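Clamia (software)

Clamia is a control and planning package for single-arm manipulators, mostly used in simulated kitchens. Maintained by the Drarbridge group. Scene files, planner, perception module, replay tool, all in one repository. Current branch dated 9th February.

Overview

Tasks are written as a short goal line plus a scene file. The planner picks a grasp, then a path, then hands joint targets to the controller. Stovetop scenes are the usual starting point for new users. Small target, flat ribs, a pan nearby to keep clear of.
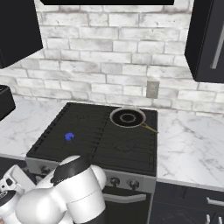
Stovetop scene in Clamia, arm at lower left, blue object on the left grate.

Planning

Sampling-based, with a collision check on every link. Early versions only checked the gripper and wrist, which gave paths that put the elbow through the counter. Fixed in August. Default limit is 168 samples per query, can be raised in the config. Pan handles are modelled as thin capsules, so the planner gives them a bit more room then they need.

Approach is split into 2 stages: a coarse move to a point over the target, then a slow straight descent.

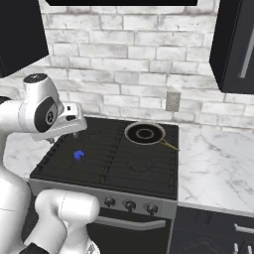 The coarse stage ignores finger contact altogether. Descent turns it back on, and the controller drops to a lower gain so a bad height estimate doesn't slam the fingers down. Tuning that gain is most of the work on a new arm.

Perception

Uses a module called Mai. Colour segmentation first, shape fit second. Dark grates are a known nuisance, bars and burner caps come out nearly the same grey and depth gets noisy between the ribs. Overhead views recomended for position, side views for height. 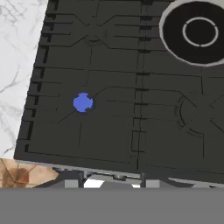 Overhead view of the cooktop, with the blue marker on the left grate.

Test set

The bundled set, Ukard, has 1,151 episodes over 22 kitchen layouts. Lighting and wall textures vary. No liquids, no cloth.

See also

Motion planning
Grasp synthesis
Colour segmentation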